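The sirens on Hurlow Street, and the morning after

I was up with a cup of tea when the sirens started, and they just kept coming.

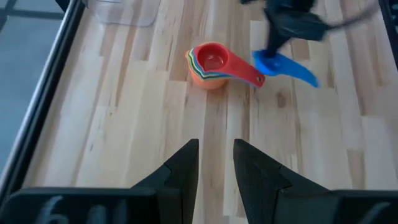
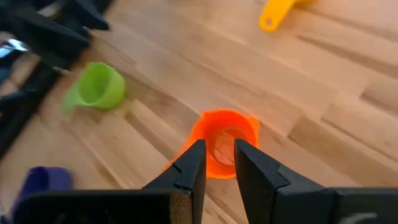
Posted by Stareo | 15 February 2024 | 7 comments

If you live on our side of town you'll have heard them too. Somebody broke the front window of the Quintero bakery in the night and went off with the cash drawer, which held 60 dollars and (I'm told) a roll of stamps. Thank goodness, no one was inside. By the time I'd found my shoes and walked down there, the police had tape across the sidewalk and half the block was out in bathrobes, me included.

I've lived here 19 years and I can't remember another break-in on our block, so I was a bit shaky, I'll admit. An officer asked whether I'd seen a car. I hadn't — only heard one, going much too fast toward the Bonix parking lot. She wrote it down anyway and was very kind about it.

The bakery opened 20 minutes late with a board over the window, and the line was longer than I've ever seen it! I bought more rolls than I can eat. If you heard that car too, please do call the station.

Share this post (20)

Back to top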